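Rule 5 at Plavden says one arm waits while the other one's in the bucket. I wrote that rule, I laminated it, and I still got into a fight with Mayu Hamada over it on my third day back!

"Waits where?" she said, tapping the page with her pen (she had 266 pages of rules to get through by October, poor thing).

"Up," I said. "Clear of the box."

"Up isn't a place, Montserrat."

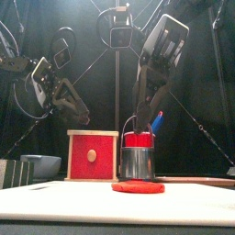 266 words

So we stood there and watched the right gripper go down past the wire handle, fingers pressed to the red thing in the bucket, while the left one hung in the air over by the wooden box. I thought it looked pretty polite, myself.

"There," I said. "Waiting."

"Hovering," said Mayu, and wrote it down.

We went back and forth until the coffee was gone. Then she crossed out my "up," wrote "hold above the nearest object, fingers down," and slid the page over for me to sign. I signed it, and I asked if I could keep the pen.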